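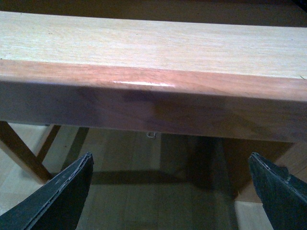
Wrist camera view of the gripper fingers below the front edge of a wooden table.

Talavera, 2 Feb 2021. Trodby today released the results of a study on how a two-finger gripper approaches the front edges of household furniture. The method, named Flimora, uses wrist camera images to estimate the height of an edge and keeps updating that estimate while the arm moves.

Edges are hard to locate from close range. A glossy finish reflects light as a thin bright line, and earlier software often took that line for the edge itself. Flimora compares successive wrist images and rejects any line that shifts with the viewpoint in the way a reflection does. A second view, taken from head height, supplies the overall layout of the furniture.

The study covered 24 pieces of furniture in 9 homes. Median height error fell from 6 millimeters with the earlier software to 2 millimeters with Flimora. The fingers and the arm controller were the same in both conditions.

"Most of the gain comes from the last stage of the approach, where the old estimate was frozen," said Nestor Barredo, lead author of the study. "We left it running and changed how it weighs bright pixels."

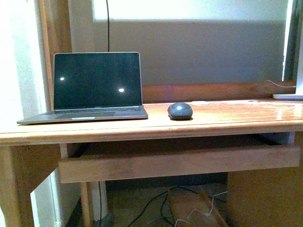 Does the method need a model of the furniture in advance?
It works without one. The edge height is estimated from the images taken during the approach.

Results were weaker on dark furniture in low light, where the estimate settled late and the arm had to slow down. Chang-ho Hong, who wrote the tracking code, is extending the method to curved fronts.

The paper and the source code will be posted in March. The test recordings will be available on request through Dedard, the project's data partner.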